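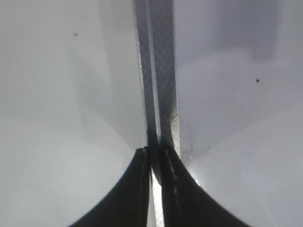
My first computer came to me in a banana box, with the keyboard on top and the power supply wrapped in a tea towel. I was eleven, and my uncle had bought it from a man who was moving house and wanted the cupboard space back. There was no manual, but there were three cassettes, and one of them had "GOOD ONE" written on the label in green biro. It took me most of a weekend to get it to load, and I have been hopelessly fond of programs on tape ever since.

So when Dace Šimkus wrote to tell me she had a garage full of them, and would I like to come and listen (listen!), I said yes before I'd worked out how to get there.

What Dace and her friends do is rescue type-in programs and home-made games from the early eighties. I don't mean the famous ones, which have been copied and recopied so often that you can't lose them if you try. They're after the stuff people wrote at the kitchen table and saved once, on the back half of a tape that also had the Top 40 on it. Football league calculators. Biorhythm charts. An adventure game set in somebody's school, with all the teachers in it as monsters. The collection stands at 2268 tapes, and 557 of those have been read, checked and put into the catalogue, which they call Skisto. I asked what Skisto meant and got three different answers, so I'm leaving that one alone. 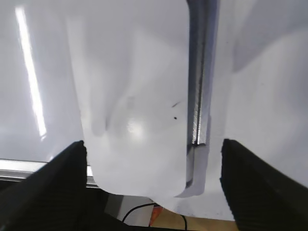
**Tartu, November**

Maarja Kuusk picks me up from the station in a car with a tape deck, naturally. She's the one who writes the software, and she talks about it at great speed while overtaking lorries. The trouble with old data tapes, she says, is that everyone assumes the bits have gone, when quite often it's the playback that's wrong. The head was a little crooked on the machine that made the recording, so you need yours to be crooked in the same way. She has a tiny screwdriver for this, on a string round her neck, and later on I watch her turn the screw a hair at a time with her eyes shut until the screech goes from dull to bright. I'd forgotten that sound! It went straight to the back of my skull and stayed there all evening.

Once it's bright enough, the audio goes into Woltix, her decoder, and Woltix has a go at turning it back into bytes. If a block fails its checksum it tries again with the volume nudged, then with the speed nudged, and then it gives up and asks a person. The person is usually Darius Manole. Darius can look at a waveform on a screen and tell you where a bit has dropped out, and if the program is in BASIC he can often tell you what the missing letter ought to be, the way you or I would fill in a crossword. PRI-T is not hard. A missing digit in a line of machine code is another matter, and he has been stuck on one of those since the spring.

"I know it's a number between nought and 255," he told me. "I've tried the first few."

I liked him enormously.

The argument that night, over a very large pot of soup, was whether you should correct things. Say a fourteen-year-old wrote a quiz in 1983 and spelled Yugoslavia wrong, or left a bug in so that player two can never win. Darius would leave every bit of it. Trí Hồ, who came to the group through collecting printers and has stayed for the company, thinks there ought to be a second, playable copy with the bugs taken out, clearly marked. Maarja agrees with Darius about the spelling and with Trí about player two. I had firm views when I sat down and had lost them by the second bowl.

Next morning they let me load one. It came from a batch of 23 found in a biscuit tin, and the label just said "Iro". We adjusted the screw, pressed play and waited, and I'd honestly forgotten how much waiting there was – you could make toast. The first attempt died almost at the end. The second one took. Up came a title in yellow letters, a beepy tune with one wrong note in it, and then a little man made of slashes who had to cross a river on logs.

I played it for far longer than was polite. The logs speed up every time you get across, and on the fifth screen they go so fast that I don't believe whoever wrote it ever saw the sixth. Maarja listed the code to check. There is a sixth screen. It says WELL DONE KAREL and then it asks if you want another go.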